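Notebook, November, sim bench, 14:30

Carried on with the finger comparison in the rendered room. Same arm throughout, domino task, two finger sets: the Dronow narrow ones that came with the model and the Orard pair with the longer pads. Controller is the Lennox build from last week with the slip threshold back at default. Wrist camera uses the fisheye lens model, and the room camera is left where it was so the runs can be laid side by side.

Dronow first. 29 episodes, 4 dropped. Three of the drops were at pick-up, where one fingertip touched the short end of the tile and turned it before the other had closed. The fourth was a release that came too early, and the tile landed crooked on the end of the line. Seed 1637 is the one to replay if anyone wants to see the turning, it does it every time.

Stills from the wrist and room cameras:

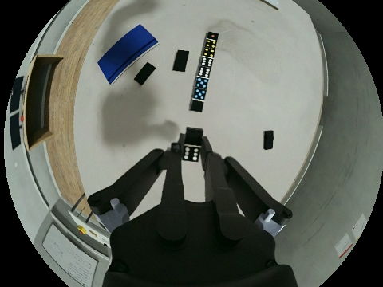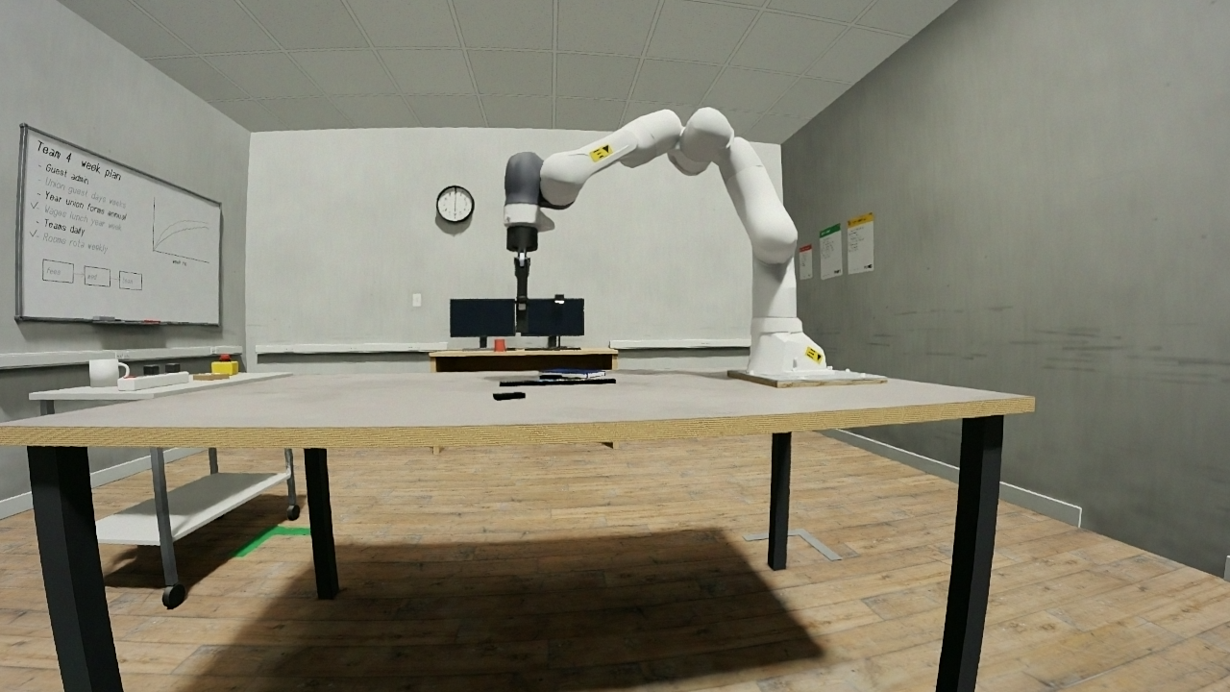 Domino task, Stilliveck scene. First still: wrist view, blank/six tile held. Second still: room view, fingers pointing down over the table.

The fisheye is a nuisance for judging whether a tile is square to the line. Straight table borders come out curved and I kept reading a lean that wasn't in the pose log. Undistorting before the pose step would fix it but costs time per cycle, so for now I only undistort when the logged angle and the image disagree. The wide view is still worth keeping. With the narrower lens the end of the line dropped out of view on the approach.

Orard pads next. Only a short batch so far. Pick-up looks steadier, but the pads are long enough to catch a neighbouring tile if it lies close by, and the planner still has the Dronow outline in its collision model. Need to swap the mesh before counting any of those runs. Episode 998 in the log is a leftover from the old table height, ignore it.

To do:
Orard mesh into the planner, then the full batch
Delay release until the tile speed reads zero
Try the Lennox slip threshold one step lower on seed 1637
Copy the pose logs over to the Stilliveck folder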